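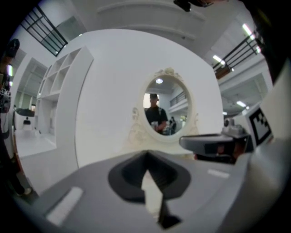
Rultisik opens orders for Skundness, a hand-held gripper kit for recording everyday tasks

Wonham, June. Rultisik has opened orders for Skundness, a hand-held gripper kit that lets people record household and shop-floor tasks for robot training without bringing a robot to the site. The first 126 kits are being made now and will go to customers in the order their bookings come in.

A Skundness kit contains two hand-held grippers, each with its own wide-angle camera, along with printed marker tags, a charging dock, a carry case and a licence for the Rultisik upload software. The operator picks up a gripper, presses the record button and does the job by hand. The camera looks out over the fingers, so the recording covers both the object being handled and most of the room beyond it.

The kit is aimed at university labs, robot makers and contract recording teams. Until now most of Rultisik's customers have hired its recording crews by the day. The company will go on offering that service, but says more than half of its enquiries over the past year came from groups that wanted to run sessions themselves.

"People kept asking if they could buy the thing our crews were holding," said Emmett Park, managing director of Rultisik. "We said no for a long time because it needed one of our engineers standing next to it. We have spent most of the year getting rid of that need."

Changes from the crew version

The grippers used by Rultisik's own crews had to be calibrated at the start of each session on a folding test board. Skundness does this from the marker tags on the gripper itself, and the check takes under a minute. The finger pads now pull off and can be replaced without tools. Each gripper weighs 500 grams with its battery fitted.

Roxana Căpraru, who led the hardware work, said the tags had taken the longest to get right. "They have to be big enough for the camera to read and small enough that you don't knock them on a cupboard door. We went through a lot of tag blocks. The ones we settled on clip in and can be swapped if they get scratched."

The software groups recordings by task and operator, and marks any clip in which tracking was lost. Customers can keep their recordings on their own servers or use Rultisik's storage. Reflective surfaces such as mirrors, glass doors and polished steel can be tagged in the session notes, so that teams who want to leave those clips out, or look only at those, can find them quickly. A blurring tool for faces is included and is switched on by default.

Trial with Okafor

Skundness was tested before launch by Okafor, a recording contractor that works in homes, showrooms and small offices. Its operators used pre-production kits to record 4,000 clips across 51 sites, covering jobs such as stocking shelves, folding towels, wiping surfaces and laying tables.

Noemi Wojcik, operations lead at Okafor, said new operators were recording usable clips by the end of their first morning. "The main complaint was wrist ache on long sessions, and we told Rultisik that. The grip has been reshaped and it is better. I would still plan breaks. We have also asked for a left-handed trigger and are told it is on the list."

Rultisik confirmed that a left-handed trigger is in development. It will be sold as a separate part and will fit kits already delivered. The company has not set a date for it.

Ordering and support

Kits can be ordered directly from Rultisik. Each order includes a half-day of online training, a printed operator's guide in English and a one-year warranty on the grippers and dock. Batteries and finger pads are treated as consumables and are not covered by the warranty. Replacement pads, tag blocks and spare batteries are available now.

Customers with an existing crew contract can put any unused crew days towards the cost of a kit. Requests should be made through their account contact before the order is placed.

Support is handled from the Wonham office by a team under Lenni Harju. Phone lines are open from 8 am to 6 pm on working days, and faulty grippers can be exchanged by courier within the UK.

Demonstrations at Wonham start at 10 am and 2 pm and last ninety minutes. Visitors can try both grippers and take away a copy of their own recordings. Places must be booked in advance.

Press contact: Bernadette Fitzsimmons, communications manager, Rultisik, Wonham. Product photographs and a full specification sheet are available on request.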